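Comberg Two-Level Bench: a great cheap table to put in front of a robot
Reviewed 26 June 2021

When we drew up the budget for our two-armed Ukier, all the attention went to the arms and hands, and the table got a single line marked "misc." I'm so glad we stopped and gave that line some thought! The Comberg came in at $286, and it's the purchase I'd repeat first.

The thing I love is having two levels. Work goes on top, and the bits you don't want to walk across the room for go underneath. We used to keep a rolling cart for that, and it was always parked exactly where the robot needed to be.

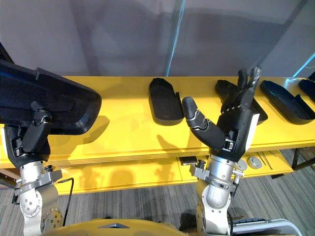

Delivery took 11 days and putting it together was easy (two of us, one hex key, plenty of coffee). My one complaint is the instruction sheet, which has tiny drawings and never says which way the lower shelf faces. Ours went in backward the first time.

If you're planning a setup, leave money for the Loseo wrist cameras too.
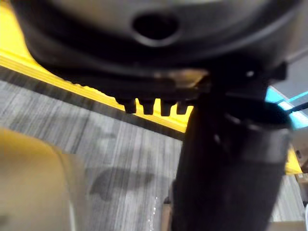 Table color matters more than I would have guessed when I filled out the order form. I nearly chose gray to match the room. Then I thought about what a camera down at the wrist gets to look at, and I'm thrilled we went with yellow — the edge stands out beautifully against our gray striped carpet, even with so much dark hardware crowding the view. Comberg charges the same for either color.

Now for the parts I'd budget differently. Postma quoted us for a floor survey and I said no to save a little. I'd say yes next time, and I'd price spare cables in the first order as well, with shipping on small parts being what it is.

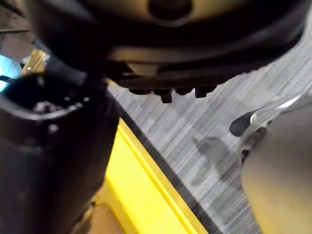 I'd also draw the full reach of both arms on the floor plan before picking a bench length. We did it on paper in October and changed our minds three times, and paper is a lovely cheap place to do that. 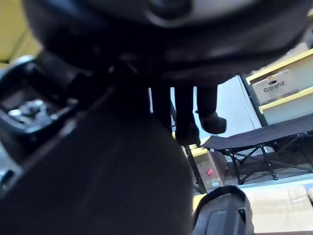
Wrist view toward the storage shelves, with the Galanz box up top.

Would I buy the Comberg again? Yes, and a second one is already in next year's budget.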